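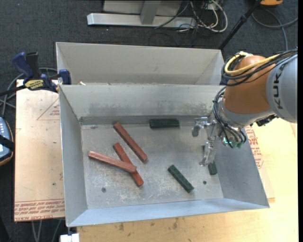
Why does the same fighter show up under two ids, one reader of the last release wanted to know, and which one has the real record? Fair. Short answer — neither, until you merge them. Fixed in this version, see Duplicates.

# Kileo Bouts

Fight records for small-hall boxing. Pro only, no amateurs, no exhibitions. One row per bout.

Last touched February 21, 2023.

## What's in it

- `bouts.csv` — 900 bouts, one line each
- `fighters.csv` — one line per boxer, ids match `bouts.csv`
- `cards.csv` — 24 cards, venue + promoter
- `notes.txt` — odds and ends, read before you complain

Mostly Hotham and Achari shows. A few Karna cards at the end, those are patchy.

## Columns (bouts.csv)

| column | what |
|---|---|
| `bout_id` | never reused |
| `card_id` | joins to cards |
| `red_id`, `blue_id` | corner as listed on the bout sheet, not always the corner on the night |
| `weight_class` | contracted, not the scale weight |
| `rounds_sched` | scheduled |
| `rounds_done` | round it ended in |
| `result` | red, blue, draw, nc |
| `method` | pts, ko, tko, rtd, dq, td |
| `score_red`, `score_blue` | blank if it never went to the cards |
| `late_sub` | 1 if an opponent was swapped after the card was announced |

`rtd` means pulled out on the stool. Some promoters write that up as a tko. I kept whatever the bout sheet said, so dont compare stoppage rates across promoters without lumping the two together.

## Duplicates

Some 50 fighters had two ids. Nearly all spelling — middle names, hyphens, a nickname typed in as a first name. All merged to the older id. The dropped ones are in `notes.txt`, so old code can be patched.

If you pulled the December file, throw it out. Win/loss totals in there are wrong for anybody with a double entry.

## Known problems

- Karna cards have no judges' scores, only the winner
- `late_sub` is undercounted. Only flagged when the first opponent was on a poster
- catchweight bouts filed under the next class up
- 2 bouts have no result at all. Left blank, not nc
- journeymen records look worse than they are, away fights outside these promoters arent included

That last one matters. Please dont build a ranking off this. A guy with one win here might have a dozen somewhere else.

## Loading

```
import pandas as pd
bouts = pd.read_csv("bouts.csv", dtype={"red_id": str, "blue_id": str})
```

Keep ids as strings, they have leading zeros and pandas will eat them.

## Todo

- venue capacity
- scale weights, if I ever get the Achari sheets typed up
- split title bouts from non-title, right now its only mentioned in teh notes

Corrections: open an issue with the `bout_id` and where you got the result. A bout sheet beats a forum post.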